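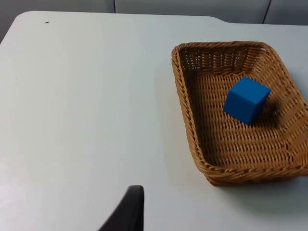 Starting Conditions for Tabletop Trials: A Working Standard

I have spent much of this year writing down rules that most of us at Bristness already followed, or believed that we followed. Readers of this blog know that I consider an unwritten rule to be a matter of personal taste. The notes below set out the rules for starting a tabletop trial as they stand after the September review. They are my own account and do not replace the signed copy kept at the bench.

1. The work surface

The table shall be cleared before every trial. A blue cube in a wicker basket on a white table is as simple an arrangement as we use, and it is the one on which new operators are trained. Tools, cups, tape and paperwork belong on the side shelf. Specks and marks on the surface are to be wiped off where possible and otherwise entered in the log. Mitra Nazari asked that small marks be included in this rule, and I was slow to agree with her. Our vision software has twice reported a pencil mark as an object, and I have withdrawn my objection.

2. Containers

A container may stand at any angle to the table edge, provided that the whole of its base rests on the table. The operator shall not straighten it. Woven containers require one further check: loose strands must be trimmed or the container retired. Kojo Alhassan keeps the retired ones in a cabinet, and they are not to be borrowed back.

A container need not be fully in view of the wrist camera at the start. An earlier draft required this. We removed the requirement after Olanrewaju Bako pointed out that it taught operators to arrange the table for the camera, and that a customer's table would not be arranged in the same manner.

3. Starting position of the gripper

The gripper shall begin clear of the container and of every object in it. The draft gave a minimum distance of 13 centimeters, and this figure has been kept. It is measured from the nearest point of the finger to the nearest point of the rim. Operators who judge the distance by eye are asked to measure at least the first trial of each session.

4. Light

Window light is permitted if it is even. Shadows inside a container are also permitted, and the lamp shall not be moved to remove them. If the light changes noticeably during a session, the operator shall stop, note the time and begin a new series.

5. Stopping and recording

Any person in the room may stop a trial, and no reason need be given at the time. A stopped trial is recorded as stopped. It is not deleted, and it is not counted as a failure. In the first month under this rule we logged more than 70 trials, of which 7 were stopped. Tyra Skjelbred reviewed each of the seven with the operator concerned, and two led to changes in the wording of section 3.

Open points

The rule on containers does not yet say what to do when an object leans against a side wall. Ottar Lundgren has proposed that such trials be recorded as a separate group, and I expect to support him. There is also a disagreement over whether the table should be wiped between trials or only between sessions. I have asked for both to be tried during the next series, and I will post the revised wording once it has been signed.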